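Betreff: Re: [manip-liste] Griffphase beim zweihändigen Tischverschieben, Auswertung
Datum: 14. Oktober 2018
Liste: manip-liste

Hallo zusammen,

zu den beiden Rückfragen aus der letzten Nachricht, Zitat gekürzt:

> wir haben den Groveck-Datensatz jetzt mit eurem Skript durchgerechnet und
> kommen beim Tischverschieben auf deutlich weniger verwertbare Episoden als
> im Bericht vom März angegeben. Zwei Punkte sind uns unklar:
>
> (a) Ab wann gilt die Griffphase als abgeschlossen? Im Bericht steht
> "stabiler Kontakt beider Hände", im Code finden wir dafür aber keinen
> Schwellwert, nur den Aufruf von segment_contact().
>
> (b) Wird die Orientierung der Tischkante aus dem Kopfbild geschätzt oder
> aus der Kinematik der Handgelenke? Bei uns weichen die beiden Werte
> voneinander ab, sobald der Tisch leicht schräg zum Roboter steht.
>
> Außerdem: Sind die Episoden aus Drirkach in der Gesamtzahl enthalten?
>
> Grüße aus Timham

Zu (a): Der Schwellwert steht nicht im Skript, er kommt aus der Konfigurationsdatei des jeweiligen Standorts. Das ist schlecht dokumentiert und wird geändert. Die Griffphase gilt als abgeschlossen, wenn für beide Hände gleichzeitig drei Bedingungen erfüllt sind: Der Daumen meldet Kontakt auf der Plattenoberseite, mindestens zwei Langfinger melden Gegenkontakt von unten, und die Relativgeschwindigkeit der Handgelenke liegt unter dem Grenzwert. Fehlt die Konfiguration, setzt segment_contact() stillschweigend einen Vorgabewert ein, der für die ältere Handversion gedacht war. Damit fallen viele Episoden heraus, in denen der Kontakt an den Langfingern schwach ausgeprägt ist. Ich vermute, dass eure Differenz zum größten Teil daher kommt. Prüfen lässt sich das mit der Option --print-config, die Ausgabe muss den Standortnamen enthalten.

Zu (b): Beides, aber nacheinander. Für die Anfahrt wird die Kante aus dem Kopfbild geschätzt. Nach Abschluss der Griffphase verwenden wir nur noch die Verbindungslinie der beiden Handgelenke. Der Übergang ist in der Version vom März noch hart umgeschaltet, was bei schräg stehendem Tisch einen Sprung in der Solltrajektorie erzeugt. In der aktuellen Fassung wird über ein kurzes Fenster linear überblendet. Die Abweichung selbst verschwindet dadurch nicht. Sie ist bei matten, einfarbigen Platten größer als bei gemaserten, weil die Bildschätzung dort fast nur die Vorderkante als Merkmal hat und die Seitenkanten perspektivisch stark zusammenlaufen. Wer nur die Verschiebephase auswertet, kann den Bildwert ignorieren.

Zu den Zahlen: Der Gesamtbestand umfasst 3.435 Episoden, Drirkach eingeschlossen. Nach der Segmentierung mit korrekter Konfiguration bleiben 3.078 übrig. Aus Drirkach stammen rund 536 Episoden des Gesamtbestands; die genaue Zuordnung ist bei einigen Dateien vom Anfang der Aufnahmen unsicher, dort fehlt das Standortfeld im Header. Im Bericht vom März sind diese Dateien mitgezählt, was wir in der nächsten Fassung vermerken.

Noch ein Hinweis zum Vergleich der Regler. Die Variante nach Þorgeirsson (Kraftregelung am Handgelenk, Position nur als weiche Nebenbedingung) schneidet beim geraden Schieben kaum anders ab als die reine Positionsregelung. Unterschiede zeigen sich erst beim Drehen um ein Tischbein - dort verliert die Positionsregelung öfter den Gegenkontakt der kurveninneren Hand. Ob das am Regler liegt oder an der symmetrischen Griffvorgabe, ist offen. Ein Versuch mit unterschiedlichem Abstand der Hände zu den Plattenecken steht noch aus. Bis dahin würde ich aus den Drehepisoden keine Rangfolge ableiten.

Die korrigierten Konfigurationsdateien liegen im Verzeichnis config/sites, bitte nicht mit den alten mischen. Falls nach dem erneuten Durchlauf weiterhin Episoden fehlen, schickt mir bitte die Liste der verworfenen IDs mit dem Abbruchgrund aus Spalte 3 des Protokolls.

Ein Kopfbild mit beidseitigem Griff hängt an.

Grüße aus Groveck

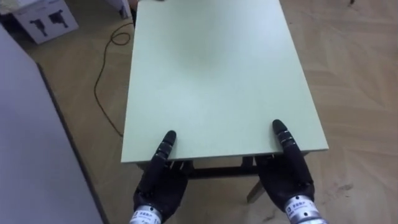 Abb.: Beidhändiger Griff an der Vorderkante, Daumen auf der Platte, übrige Finger der rechten Hand um die Kante nach unten geführt.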